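Print this thread | E-mail this thread

Forum: Manipulation and Learning
Thread: Shuffling kitchens during sim training, results after 393 runs
Started in June by podell_bench

podell_bench wrote:

OK, I have been sitting on this for a while and I can finally share it. Our little group at Podell has been training a pick and place policy entirely in simulated kitchens, and we wanted to know which kind of variety matters most. Everybody randomizes something. Lights, textures, camera position, object shapes, you name it. But if you only have so much compute, where do you spend it?

So we ran two versions with the same budget. Version A kept one kitchen layout and went wild on surfaces (cabinet grain, counter color, wall paint, the works). Version B kept surfaces pretty tame and moved the furniture instead, so the stove, counter and tall cabinets could land in different places and the arm base could end up close to things or far from them.

We tested both on 393 episodes in kitchens neither had seen. Version B finished 229 of them. Version A was clearly behind, and most of what it lost was at the approach, before the fingers were anywhere near the object. I was bouncing in my chair!

Happy to answer questions. I know it's sim only. Please be gentle.

---

gantry_moth wrote:

Very cool, and thank you for posting a real number and a real episode count. Two questions. Did both versions see the same objects? And was success judged by the simulator or by a person watching playback?

---

podell_bench wrote:

Same objects, same demos, same seeds for the object placement. Success is judged by the simulator. Object has to be at the goal and the gripper has to be open and clear of it. We did watch a bunch of playback too, mostly for fun (it's a weirdly relaxing way to spend a lunch break).

---

slowservo wrote:

I'm going to be the grump. 229 out of 393 is a bit over 58 percent. That's fine for unseen kitchens, but I don't think you can say layout beats texture from this. When you move the furniture you also change what blocks the camera, how the arm has to bend, and how far it reaches. That's three things at once. Texture changes one thing. Of course the version with more going on generalizes better.

Also, how many training seeds? If it's one per version I'd want to see a lot more before I got excited.

---

podell_bench wrote:

Fair! 4 training seeds per version, and the 393 is for the best seed of B. I should have put that in the first post, sorry. The worst seed of B still came out ahead of the best seed of A, so I'm pretty comfortable with the direction even if the size of the gap is mushy.

On your first point, I agree that layout is a bundle. But it's the bundle you get in real life when you roll a robot into a different kitchen. I care about the bundle.

---

slowservo wrote:

Reporting the best seed against a test set is exactly the kind of thing that gets people in trouble later. Please report the mean. I'm glad the worst B beats the best A, and that's a stronger sentence than the one you led with.

And "I care about the bundle" is an engineering answer. The thread title sounds like a research claim.

---

trerkine_tom_cat wrote:

Jumping in because we tried something close to this at Trerkine and got the reverse! Texture variety helped us way more. But our arm was on a ceiling rail, so it came down on everything from above and the layout hardly changed the motion at all. Could that be the whole story? If the base sits low and the arm has to reach past itself to get to the counter, layout matters. If you come in from the top, it doesn't.

---

podell_bench wrote:

Oh, that is a great point and I had not thought about it. Our base is low and off to the side, so the forearm ends up covering a good part of the view. I bet that's a big piece of it. Would you be up for swapping configs? I'd love to run your rail setup in our kitchens.

---

gantry_moth wrote:

Seconding the rail idea. And podell_bench, can you say what the failures look like for B? The 164 that didn't make it. A plain success rate hides so much.

---

podell_bench wrote:

Sure. I sorted them by hand over a couple of evenings. The biggest pile by far is bowls. Plates with a clear edge are OK, mugs are OK, but with bowls the policy likes to go for the rim on the side away from the stove, and whether it gets a decent pinch depends a lot on what the wrist is hiding at that moment.
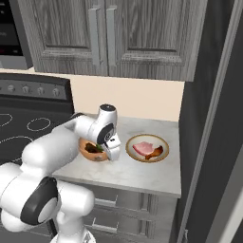 The wrist camera helps some, but once the gripper gets down low it mostly sees rim and food. We tried dropping the side camera completely for a quick test and the bowl numbers got worse, so even a half blocked view is giving the policy something to work with.

Second pile is timeouts, where it hovers and never commits. 27 of those. Version A had a lot more hovering, and I think that's the part layout training really fixed. The arm just seems surer of itself on the way in.

---

adjei_loop wrote:

Lurker here, I work on grasping over at Adjei. The rim thing is familiar. Have you looked at whether your demos favor one side of the bowl? Ours did. The people collecting them all stood on the same side and the policy picked up the habit. We mirrored half the demos and the problem shrank a lot.

---

podell_bench wrote:

I just checked and yes, the demos lean heavily to one side. Ugh. And also yay, because that's a cheap thing to try! Mirroring goes on the list for this week.

---

slowservo wrote:

Careful with mirroring if the arm isn't symmetric about its mount. You can end up with demos the joints can't follow. Filter those out before you train or you'll be teaching it to hover again.

Still think the title oversells it. But the failure sorting is good work and more people should do it.

---

podell_bench wrote:

I'll take it! Title can't be edited once there are replies, but I'll put the mean over seeds in the first post tonight. The kitchen generator is going up on the Prollwood page as soon as I clean out the hard coded paths. trerkine_tom_cat, check your messages, I sent you the config format.

---

trerkine_tom_cat wrote:

Got it. Our rail file needs one extra field for the carriage height, so give me until 4 p.m. tomorrow and I'll send something that loads.

Print this thread | E-mail this thread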